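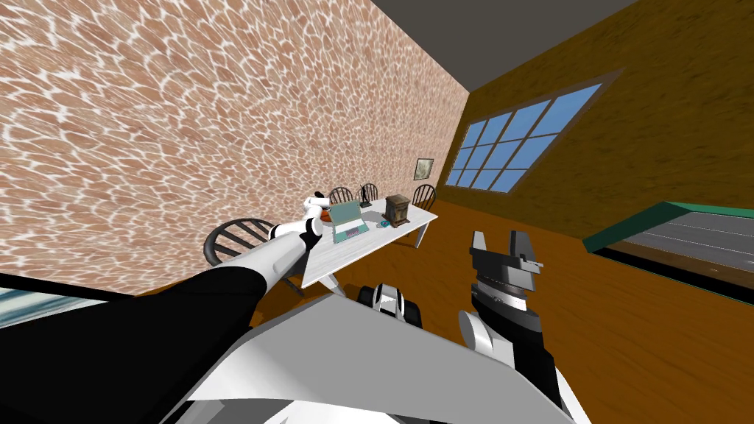

Demonstration collection in simulation

In the Brukis method, examples for a learning system are gathered in rendered rooms. An operator steers both arms of a simulated robot through a tabletop task, and the joint positions are logged with the camera view.

The Visari set holds 561 demonstrations across 40 room layouts. Wall textures, flooring and table objects — a laptop, a figurine, small items — differ between layouts, as does the tilt of the view. Each task is recorded at least 6 times.

Filtering

Runs with arm collisions are dropped. Of the first batch, 71 were kept.

See also

Cludell format
Duan replay tool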